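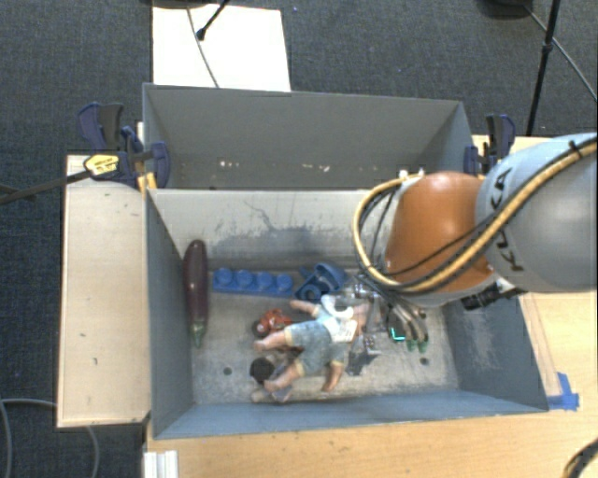

Torer Pick Kit, recordings and notes
README for the August trial set
Maintained by Uwe Seidel, Grelteton

What is in this package

This package belongs to the Torer Pick Kit, a bin picking kit that Grelteton sells for arms already installed at the customer. It holds the recordings from our trial of the kit with mixed toys. We give it to customers who want to look at the data before they order, and to those who have the kit and wish to compare their own results.

The set has 1251 pick attempts in 229 sessions. A session starts when the bin is filled and ends when the operator stops it.

Setup

Arm: KUKA, with hose and cables led along the outside of the arm.
Bins: two grey bins, one directly behind the other, clamped where they meet.
Camera: fixed, looking at the workspace. It was not moved during a session.
Objects: toys of different shape and stiffness. Among them are a baby doll in clothes, a toy eggplant, a building block with studs and a small toy vehicle.

The bins are used ones and the walls are scratched. If your detector was trained on clean bins, please test it on a few sessions first. In our first version the scratches on the back wall were sometimes taken for thin objects.

Files

sessions/ one folder per session, with the colour images and the arm positions
labels.csv one line per pick attempt
objects.csv the object list with short names
split.txt sessions for training and for testing

Columns in labels.csv

session: number of the session
attempt: number inside the session, starting from 1
object: short name, or "unknown"
result: picked, dropped, missed or stopped
note: free text, often empty

"Dropped" means the object left the floor of the bin and fell before the place position. "Stopped" means that the operator pressed the button, and these lines should not be counted as failures of the kit.

Known problems

In 19 sessions the clock of the arm and the clock of the camera do not agree. They are listed at the end of split.txt and we left them out of both parts.

Clothed toys are difficult. The gripper may hold only the cloth, and we labelled this as picked if the object arrived. Didska, who tested the kit before us, labelled it differently, so please do not mix the two sets without checking.

The arm hides a part of the bin in many images. Hidden objects have no label.

Size and loading

The full package needs over 700 GB. The loader is in tools/ and was written by Shih. It reads one session at a time and does not need a graphics card.

Changes

December 27, 2019: corrected object names in labels.csv, added the column "note".

Questions about the kit or the files go to Uwe Seidel. Please write the session number in the subject.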